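둥근 주방용품으로 가린 그리퍼의 우열

포소트콤의 한 작업실에서는 7월 내내 손에 쥐는 그리퍼 두 종을 비교했다. 하나는 길리어, 다른 하나는 레니핸이다. 둘 다 사람이 직접 들고 움직이면서 집는 동작을 기록하는 장비이며, 기록은 나중에 로봇팔 학습에 쓰인다.

시험을 맡은 즐라트코 요르다노프는 무게부터 쟀다. 길리어는 810그램이고 레니핸은 그보다 90그램 가볍다. 오전에는 차이를 느끼기 어렵지만 오후 4시쯤이면 손목이 먼저 안다고 그는 말한다.

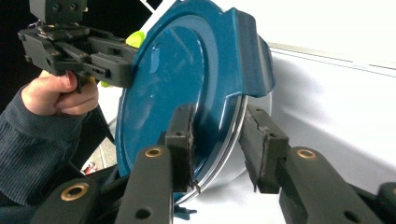

까다로운 것은 둥글고 매끄러운 주방용품이다. 테두리를 얕게 물면 물체가 돌아가고, 깊게 물면 손가락 패드가 빨리 닳는다. 길리어는 무는 힘이 고른 대신 방아쇠가 뻑뻑했다. 레니핸은 가볍게 당겨지지만 기울어진 물체를 잡으면 손가락 끝이 조금씩 벌어졌다.

제어기는 두 장비 모두 고켁스를 썼다. 소프트웨어를 담당하는 라켈 벨로주는 신호 지연이 거의 8밀리초까지 늘어난 구간을 따로 표시해 두었다. 케이블이 꺾일 때 주로 나타났고, 고정 위치를 손잡이 뒤로 옮기자 줄었다.

작업실은 당분간 길리어를 주력으로 쓰기로 했다. 패드는 더 무른 재질로 바꿔 다시 시험한다.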